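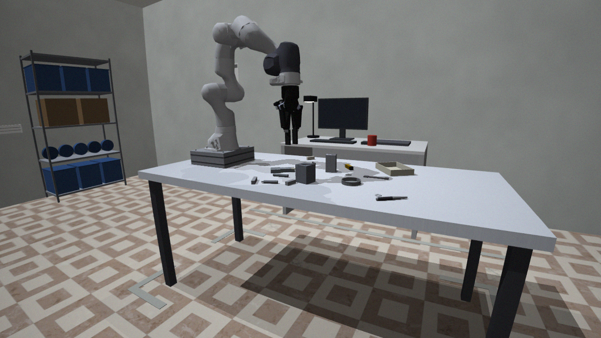
El brazo que vive en una pantalla

Seis de la tarde, miércoles, aula del fondo. Huele a café recalentado y a rotulador. El club de robótica Hulport no tiene brazo propio: tiene un simulador, tres portátiles y una lista de tareas pegada en la puerta. Con eso compiten.

"Un brazo de verdad se nos iba de presupuesto", cuenta Yaqin Wei, diecisiete años, capitana del equipo. Lo dice sin pena. Su hermano Mingxuan, dos años menor, ni levanta la vista del teclado. Está peleándose con una pinza de dos dedos que hoy le toca programar a él.

La prueba del torneo Promirel se llama "mesa revuelta". Una mesa larga, blanca. Encima, piezas sueltas: bloques, anillos, un par de cajas oscuras, algo parecido a un destornillador. Una bandeja baja al otro lado. El brazo, gris, atornillado a su pedestal en un extremo. Hay que recoger y ordenar, sin tirar nada. Suena fácil. No lo es.

Los anillos finos son lo peor, según Mingxuan. Planos, pegados a la mesa, la pinza no encuentra de donde agarrar. En marzo llevaban 636 intentos apuntados en una hoja de cálculo. Hoy, 1.119. Casi todos fallidos, y la hoja lo dice en rojo.

El entorno lo montaron ellos mismos con Irnano, el programa que presta la organización. Se nota el cariño: estanterías con cubos azules, un flexo, una taza roja en el escritorio de atrás. El suelo de baldosas, con sus rombos, lo eligió Yaqin. "Era ese o cemento". La taza no puntúa. Dos tardes les llevó.

Bronca pequeña a media sesión. Mingxuan quiere bajar la velocidad, Yaqin no, que el reloj corre. Lo dejan en un punto intermedio y vuelven a lanzar la prueba. Silencio, alguien mastica pipas.

La final se juega contra 11 equipos. El favorito es Hutsuliak, que ganó el año pasado y que entrena, dicen, todos los dias. Hulport solo puede dos tardes por semana, el aula se comparte con ajedrez. Premio: unos 1.000 euros en material. Yaqin ya sabe en que se irían. Mingxuan también, pero no coinciden.

A las ocho hay que cerrar. Guardan los portátiles, él pide un intento más.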